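Unit 7: Sensory Evaluation of Stored Foods
Course handout, revised 30 July 2019

7.1 Purpose

Instrumental tests report moisture, acidity and color. They do not report whether a food still tastes acceptable. Sensory evaluation fills that gap by using people as the measuring device, which means the test must control for the ways people differ from one another and from themselves an hour earlier.

7.2 Types of test

Discrimination tests ask whether two products differ at all. The triangle test is the most common: each panelist receives three samples, two of them identical, and picks the odd one. The chance of a correct guess is one in three, and results are compared with that baseline.

Descriptive tests measure the size of a difference on named attributes such as rancid odor or firmness. They require a trained panel and reference standards.

Acceptance tests ask how much the product is liked, usually on a scale of nine points from "dislike extremely" to "like extremely." Panelists are untrained and should be regular users of the product.

7.3 Serving conditions

Samples are served at one temperature, in identical plain containers, under even white light. Strong surface colors shift the perceived color of a sample, so work surfaces are kept pale and neutral. Codes are random three-digit numbers. Serving order is balanced across panelists to spread out first-sample bias.

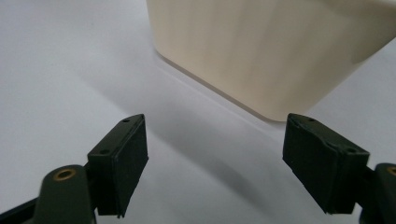 Kofler objects that neutral conditions remove the cues people use when they eat at home, and that scores from a booth predict repeat purchase poorly. The objection applies mainly to acceptance tests. For discrimination work, the loss of context is accepted as the price of sensitivity.

7.4 Worked case: the Prunthorpe crackers

The Prunthorpe storage study collected 1,364 acceptance scores in total. Samples were drawn at intervals over seven months, ending in April. Mean liking fell slowly at first and then sharply once rancid odor passed the detection threshold. Note that the mean alone hid a split: one group of panelists did not respond to the odor at any point. Plot the distribution before reporting a mean.

Reading: Virnside manual, sections on panel screening and balanced designs. Bring your triangle test tables to the next lab.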